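The Vurberg two-arm bench: gallery and hire notes

Posted 21st August by Mirta Figueroa

Quite a few of you wrote in after my short note on the Vurberg bench wanting to see more of it and hear less from the brochure. Fair enough! I had the thing on hire from Inex for six weeks, in the back half of the Flallora test kitchen, and I now have a lot of opinions about it. I've put the pictures on this page with my notes around them, so scroll for the arms and stay for the moaning about cables.

If you missed the earlier note: the Vurberg is a hire kit for small food businesses that want to try out robot handling without knocking down a wall. You get two arms on a shared rail, a work surface, a frame with panels around it, and a login for the software. Inex delivers it, bolts it together and gives you a morning of training, and after that you're on your own apart from the phone line. The idea is that you teach it a handling job by guiding it through, let it have a go, fix what it gets wrong and go again. I run a pretty small outfit, we do test baking and product work for cafés, and I wanted to know if the kit could take on any of the boring bits of packing an order.

I paid the same hire fee anyone would, and Inex hasn't seen this page before you have. Fadime Ersoy from their support side answered my questions by phone and I'll mention her a few times, mostly kindly.

What I asked it to do

I kept the job list short. Move a roll from a tray to a box or a bag. Line up mixed pastries on a board. Pass something from one side of the bench to the other. These sound like nothing, and a sixteen-year-old on their first shift would have all of them down before the first coffee. But rolls are awkward. They're different heights and widths, they have a weak side, and a glazed one has a nasty habit of coming along with whatever touched it last.

The knots were my favourite test piece by a mile. There's always a lobe sticking out somewhere, so a parallel gripper has something to hold on to, but only if it comes in from a sensible direction. Come in across the fat part and you're squeezing the whole roll. Come in along the twist and you're pinching one strand. Kamran Bakhtiari, who bakes for us, winced through the first few days and then started shaping his knots a bit tighter, which helped more than anything I did in the settings.

1. Knots on the tray, with the right gripper down at the pair of them and the left one over by the white bag. The red box already has two round pastries in it.

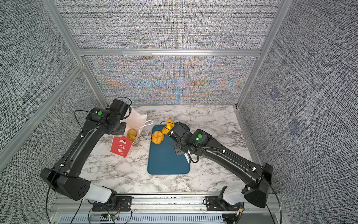
Setting it up

Delivery was painless. Two people from Inex, one van, and the bench was standing by lunch. It needs a level floor, and ours isn't, so there was a fair bit of fiddling with shims. Leave more room in front than you think you'll want. All the cabling comes off the front rail, and if you push a prep table up against it like I did, you will spend the rest of the week reaching down the gap with a flashlight.

The training morning is good. Chalerm Petchrat ran ours and he let us do the work, so by the end I'd guided both arms myself and so had Kamran. My one complaint is that everything he showed us used a square foam block. Foam blocks are lovely! They're all the same, they don't shed, and you can grab them any way you please. I'd have swapped the last hour for a tray of dinner rolls in a heartbeat.

The panels around the back and sides looked like decoration to me until I took one of our posters and taped it inside, just to cheer the place up. I had a terrible afternoon after that. Down came the poster. Leave the plain grey alone is my advice, and keep your cheering-up for the outside.

The software

Fine on the whole, a bit plain, and I came around to the plainness. You name a job, record it, and the recordings pile up in a list. I'd have killed for folders. We ended the hire with 433 recordings in one long column, and half of mine are called things like "knot left again" and "knot left again 2". Please, if you hire one of these, decide how you're going to name things on the first morning. Kamran used the tray and the shape, in that order, and he could find his. I could not find mine.

Replaying a recording takes a moment to load, long enough to annoy you when you're comparing two. The stop control on the screen is large and red and easy to hit, and I hit it a lot in the first few days. There's also a physical one on a lead, which I liked better.

Support is by phone in working hours. I called five times. Four of those were sorted on the spot, and the other one was a setting that had been left over from the previous customer, so Fadime had to look it up and call me back. She did, the same day.

How it handled our baking

Knots, pretty well once the shaping was sorted. Long rolls with a good firm crust, very well, those were easily the best of the lot. Flaky things, hmm. Anything with loose layers on top loses a few of them each time it's handled, and you'll be wiping the board down between runs whether you've got a robot or a pair of tongs. I wouldn't hire it for croissants and I told Inex so.

Small round buns were a bit of both. They want to roll, and a gripper closing from the side can nudge one along ahead of it if the fingers aren't level. Slowing the last bit of the approach helped. You can set that per job, it's under "approach" in the menus, and I do wish Chalerm had pointed at it on day one.

Mixed boards are where I had the most fun and the least predictable mornings. I'd put out one of this and one of that, with gaps between, and then the same shapes again with hardly any gap. Crowding makes everything harder. There's simply less room for fingers, and a touch on one roll becomes a shove on its neighbour. If you're laying out for the bench, spread things out more than you would for a person and you'll have a better time.

2. Mixed board, knot and ridged rolls up the top, the long scored one lowest. Slotted spatula and turner off to the right, red box on the left behind the arm.

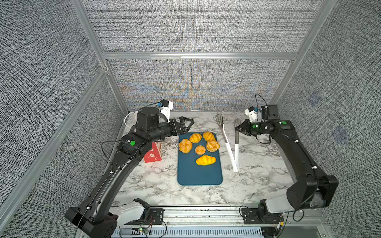

I should say a bit about speed, because it's the first thing anyone in the trade asks me. It's slow. Kamran can box an order while the bench is still making up its mind about the first roll, and he'll tell you so whether you ask or not. If your problem is a queue out the door, spend the money on a Saturday kid. Where I could see it earning its keep is the long dull stretch in the afternoon, when there's boxing to be done for the next day's café orders and everyone would sooner be doing something else.

Beril Değirmenci, who has the Kiiskinen café a few streets over and takes a lot of our rolls, came by to have a look and was a good deal keener than I was. She didn't care about the speed at all. What she wanted to know was how long it takes to teach it a new shape, and for us that came down to 40 minutes for a new roll by the end of the hire, counting the tidying up in between. She's gone off to talk to Inex on her own account, so there may be a second page one day with her side of things on it.

Cleaning

The work surface wipes down nicely and dries fast. Crumbs are the real pest. They get into the grille along the front, and they like the rail too, and a vacuum with a narrow nozzle is the only thing I found that shifts them. Flour is worse than crumbs. We stopped dusting anywhere near the bench after the first week and moved that work to the far counter.

Do the grippers every time you change product. A soft brush first, then a barely damp cloth, and let them dry before you start again. Inex supplies a brush with the kit and it's a decent one (I've asked if I can buy it separately and was told they'd get back to me). Keep the cloth well away from the wrist cameras, they've got their own lens wipes in the box. And check where your cables are lying before each run! I got lazy about that and had one draped over the tray more often than I'd like to admit.

Would I hire it again?

For a trial of a particular product, yes, and I'd go in with two or three shapes picked out and leave the rest alone. I tried to do far too much in the first fortnight. For everyday packing in a shop our size, no, or at least not with the current grippers. Inex says softer fingers are on the way and I've put my name down to try them.

A few odds and ends that people asked about by email:

Noise: quieter than our mixer, louder than the fridge. You can talk over it.

Power: an ordinary outlet did the job. Don't share it with an oven.

Staff: one person needs to be with it the whole time it's running, going by the hire terms, so plan your shifts around that.

Boxes and bags: boxes that stand up well by themselves gave me much less grief than soft bags. With bags I'd fold the top back before starting and check it between rolls.

Length of hire: six weeks was right for us. The first two went on learning, so I wouldn't take anything shorter.

If you've hired one yourself and got further with flaky pastry than I did, write to me at the usual address, I'd love to hear what you set the approach speed to. Kamran would like it known that he's also taking questions, on knots only.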